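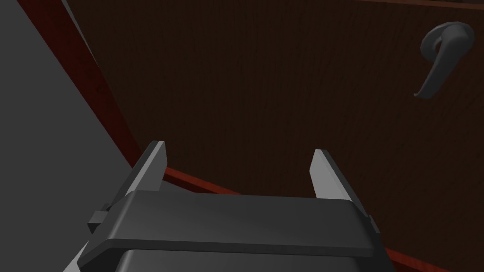 Lesezeit: 4 Minuten

Grundlagen der Innenraumgestaltung
Handout zur vierten Sitzung: Türen, Griffe und Wege durch die Wohnung
Auður Brøndum, Kursort Florkau
Stand: 7. Juni 2026

Vorbemerkung

In der dritten Sitzung haben wir über das Licht gesprochen und dabei die Türen immer nur als Löcher in der Wand behandelt. Das möchte ich heute korrigieren. Eine Tür bestimmt, wie man einen Raum betritt, wo man zuerst hinschaut und welche Wand für Möbel frei bleibt. Bitte bringen Sie den Grundriss mit, den Sie für die Übung 2 gezeichnet haben, wir arbeiten damit weiter.

1. Begriffe

Türblatt: der bewegliche Teil der Tür. Im Gespräch sagt man oft einfach "die Tür", aber im Plan und in der Bestellung muss man es trennen.
Zarge: der feste Rahmen, der mit der Wand verbunden ist.
Band: das Scharnier. Von der Seite der Bänder hängt ab, ob wir von einer Tür links oder rechts sprechen.
Drücker: der Hebel, mit dem man die Falle zurückzieht. Die runde Platte, auf der er sitzt, heißt Rosette. Ein langes Blech, das auch das Schlüsselloch umfasst, heißt Langschild.
Falle und Riegel: Die Falle hält die Tür geschlossen, der Riegel sperrt sie ab. In den Hausaufgaben wurden diese zwei Wörter mehrmals verwechselt.

2. Die Richtung der Öffnung

Die alte Regel lautet: Zimmertüren öffnen in das Zimmer hinein. Der Flur bleibt dadurch frei. Bei kleinen Bädern weicht man davon ab, weil eine Person, die am Boden liegt, die Tür von innen blockieren kann.

Schwieriger ist die Frage, zu welcher Seite das Blatt aufgeht. Öffnet es zur nahen Wand, sieht man sofort den ganzen Raum. Öffnet es in die Mitte, bleibt der Raum zuerst verdeckt, und man muss um das Blatt herumgehen. Im neunzehnten Jahrhundert war das Zweite in Schlafzimmern durchaus beliebt. Heute empfinden es die meisten als unbequem, und die Fläche hinter der Tür wird zum Abstellplatz.

Beispiel Wohnung Collet (Grundriss in der Mappe, Blatt 3): Der Flur ist 108 cm breit. Drei Türen liegen sich fast gegenüber. Die Bauherrin, Harriet Van Dusen, wollte zusätzlich einen Schrank von 40 cm Tiefe. Es bleibt ein Durchgang von weniger als 70 cm, und das ist für einen Flur mit täglichem Verkehr zu wenig. Unser Vorschlag war, den Schrank in das Arbeitszimmer zu verlegen und dessen Türanschlag zu wechseln. Den Vorschlag von Gunnlaugur Juhl, alle drei Türen durch Schiebetüren zu ersetzen, besprechen wir mündlich. Er hat Vorteile, aber die Wand zum Bad enthält Leitungen.

3. Dunkle und helle Blätter

Dunkles Holz zieht den Blick an sich, wenn die Wand hell ist. Man bekommt dann eine deutliche Teilung des Raumes, was in einem großen Altbauzimmer gut wirken kann. In einem engen Flur mit mehreren Türen entsteht leicht der Eindruck von einer Reihe von Schränken. Eine stehende Maserung, also eine Zeichnung von unten nach oben, lässt das Blatt höher erscheinen.

Der Drücker kann sich von der Fläche abheben oder sich in sie einfügen. Ein dunkelgrauer Drücker auf dunkelbraunem Holz tritt zurück, ein Drücker aus hellem Messing auf demselben Holz wird zum Schmuck. Beides ist richtig, wenn es gewollt ist. Denken Sie bitte an ältere Bewohner: Für schwache Augen ist der Kontrast zwischen Griff und Blatt eine wirkliche Hilfe. Ketill Steinarsdóttir hat in ihrem Referat gezeigt, wie man im Wohnheim Zunberg damit umgegangen ist. Die Folien liegen bei den Unterlagen.

4. Form des Drückers

Ein gerader Drücker, der stumpf endet, fängt gerne Ärmel und Taschenriemen. Darum wird bei vielen Modellen das Ende zurückgebogen. Wichtig ist auch der Abstand zum Blatt, die Finger müssen dahinter Platz haben. Prüfen Sie das zu Hause an einer eigenen Tür, einmal mit der Hand und einmal mit dem Ellbogen.

5. Aufgabe bis zur nächsten Sitzung

a) Tragen Sie in Ihren Grundriss alle Türanschläge ein.
b) Zeichnen Sie den Weg vom Eingang zur Küche als eine einzige Linie. Markieren Sie jede Stelle, wo ein geöffnetes Blatt die Linie kreuzt.
c) Ändern Sie genau einen Anschlag und begründen Sie die Änderung in fünf bis acht Sätzen.

Abgabe auf Papier oder über Colivport, Ordner "Türen". Fragen zur Zeichentechnik beantwortet Gholamreza Soltani, Zimmer 401.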